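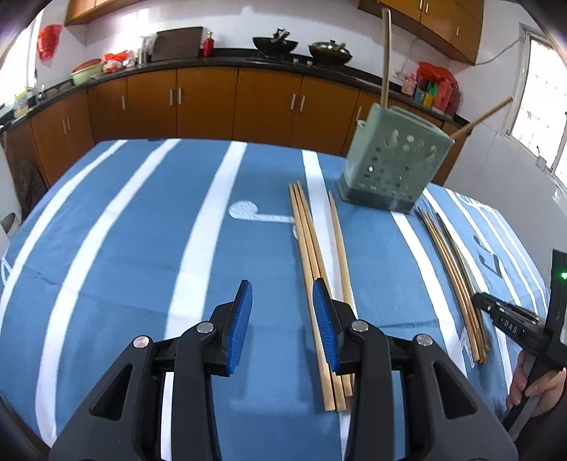
Sorting and Storing a Big Pile of Chopsticks

I love this job! It takes about half an hour and the drawer stops rattling for months. We cook for a full house, so our chopsticks pile up fast – light ones, darker ones, extra-long ones for the wok – and they all end up in one holder if we let them.

What you need: a table with a cloth on it (the sticks won't roll as far), a holder with plenty of holes, two clean dish towels, and a little food-grade mineral oil.

Step 1. Empty and group
Tip everything out and make loose bundles by color. Lay them lengthwise so you can compare the tips. Any stick without a partner goes off to the side for now, because its match usually turns up in the other pile.

Step 2. Check each pair
Roll the sticks under your palm. A warped one wobbles right away! Toss anything cracked, fuzzy, or spotted with mold.

Step 3. Wash and dry
Use hot water and dish soap, rub the tips well, and rinse. Spread them on a towel overnight. Wash the holder too – a bottle brush is great for the small holes and the base.

Step 4. Oil if they look dull
Put 3 drops on a towel and pull each bare wooden stick through. Skip lacquered ones. Wipe off the extra.

Step 5. Load the holder
Long cooking sticks go in first, toward the back. Add the eating pairs with tips up, and leave some room between them for air. My friend Thoa Bạch ties her spare pairs with kitchen string and keeps them in a drawer, and I've started doing it too.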